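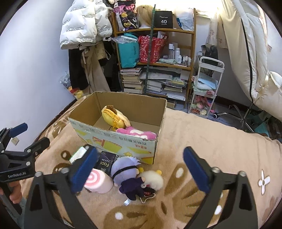
Re: Moving house by narrowboat, sort of

Filed under: List archive > Members' chat > Moving and storage

2021-05-03

Hello all,

Catching up on the list after a fortnight of chaos, and I had to answer this one:

> We complete on the new place in August and I'm trying to work out
> whether to hire a firm or do it ourselves with a van and a lot of
> swearing. It's only Arbridge to Gwynne but there's a loft full of
> stuff we haven't looked at in years. Has anyone used Kasinik? And
> what did you do about boxes? The prices they want for new ones
> are daft.

Yes to Kasinik! We used them for the same run, more or less, only in the other direction. They quoted us £1277 with packing and a fair bit less without, so we packed ourselves and I've still got the paper cuts. The crew were lovely, turned up early, drank all our tea, and didn't complain when the wardrobe had to come back down the stairs and go out through the patio doors. The one thing I'd say is get them to write down the parking arrangements. We thought they were sorting out the bay and they thought we were, and the lorry ended up 16 houses down the road in the drizzle.

Boxes - don't buy new. I got nearly all mine second-hand from Jirkon on the trading estate (go round the back, the front door is for the tile people). Ask for the double-walled ones for books and only half fill them, then put towels or jumpers on top. I ignored this advice when my sister gave it to me and one went straight through the bottom on the landing. Big boxes are for duvets and soft toys and lampshades, small boxes are for anything you'd not want dropped on your foot.

Now the loft. Start now, please, even though August feels miles off. We did a bit every evening after tea and it still took us 5 weeks, mainly down to me sitting on the floor reading old letters. Four piles worked for us: keep, charity, tip, and "ask Mum". The last one was the biggest by miles and most of it is now in our new loft, so make of that what you will.

Oh, and label the sides of the boxes as well as the tops! Once they're stacked you can't see the tops at all, and we had no kettle until bedtime.

Shout if you want the Kasinik number, I've got it on the fridge somewhere.

> Also is the broadband any good in Gwynne?

No. Sorry. It was dreadful when we left.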